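The Findeck File Organizer: A Review by Someone Who Owns Too Much Paper

By Amancay Mansilla

I own the following paper: one stapled manual for a dishwasher I sold, two warranties, a great many notebooks with four pages of writing in each, and the books I mean to read when my life calms down. Until October all of it lived in a heap on the left side of my desk. Now a good part of it lives in a Findeck, and I have opinions.

The Findeck is a desktop file organizer. White metal, upright compartments, slanted dividers with small round holes punched all over them. The holes are there for style, I assume, or for the ventilation of tax returns. Mine sits on a little side table with a pale greenish top and dark legs, pushed up against the main desk. The two tops are slightly different heights, and after 11 weeks I have stopped noticing this except every single time I look at it.

Assembly was nothing. The dividers slot in, the base sits flat, and the whole thing took less time than opening the box, which had been taped shut by someone with a grudge.

What it does well

It holds thin things upright. A booklet goes in at a lean and stays at a lean, where the old Hultora I had let everything slither down until the whole lot lay flat on the bottom like seals. The front edges slope, so you can get a finger behind a folder and pull it out without dragging along its neighbors. I can file a stapled document one-handed while holding coffee — my main requirement for any office product.

It also looks decent empty. I mean this as praise, though I realize an organizer that looks best with nothing in it is a bit like a restaurant with lovely plates.
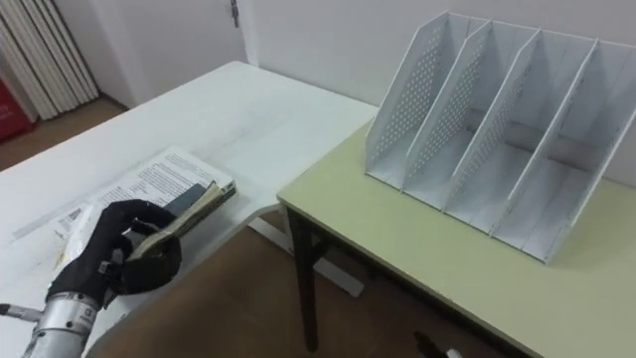

Siqueira_K wrote to me after the first version of this review to say that thin booklets are the easy part, and that mine would curl over the top of the divider by spring unless I put a stiff folder behind them. Fair enough. I've put a stiff folder behind them. It has improved matters, and I'd have preferred to come up with it myself.

What it does less well

Books. The listing says "books, files, magazines," and I took the first word seriously. A slim paperback is fine. Two slim paperbacks in one compartment are fine if they like each other. A fat one has to be persuaded, and once it's in, the compartment is taken and you can forget about the electric bill going in beside it.

So the books have stayed in a pile on the desk, where they were to begin with. I've tried to see this as a system: paper goes in the Findeck, books go in the pile, and anything that is arguably both gets moved from one to the other twice a week.

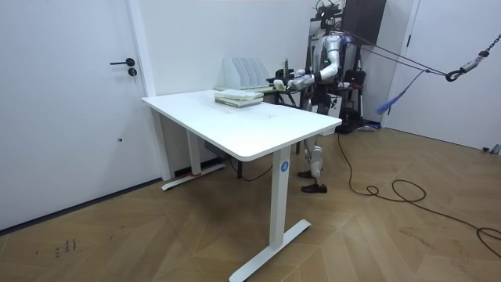
The book pile on the desk, with the organizer against the wall.

Placement matters more than I expected. I have it against the wall behind the desk, and that means reaching across the full top to put anything away. If you're filing one sheet, you'll do it. If you're filing one sheet at 11 at night, you'll set it on the desk and call it pending. Put the organizer within a bent elbow of your chair, or accept that pending is where you live now.
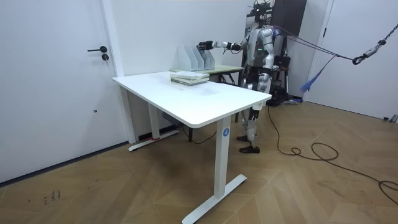

Page last updated: October

A few of you asked about notebooks, so I went back and tried the hardcover ones. They stand up nicely, far better than anything with a soft spine, and they keep their softer neighbors straight. My advice is to put one hardcover in each compartment as a sort of chaperone. The catch is that a black notebook looks exactly like every other black notebook from the spine, so I now pull out three to find one. Label them. I have not labeled mine.

I also tried the Holov, which costs more and has a drawer. I put things in the drawer and have no idea what they were. 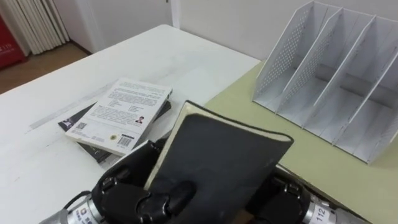 Should you buy one?

If your trouble is loose sheets, manuals, and booklets, yes. It's sturdy and quick to put together, and it won't embarrass you in front of visitors. If your trouble is books, buy a shelf. I'd give it a solid recommendation with one point off for the word "books" in the listing, and half a point back for those sloped edges, which I really do like.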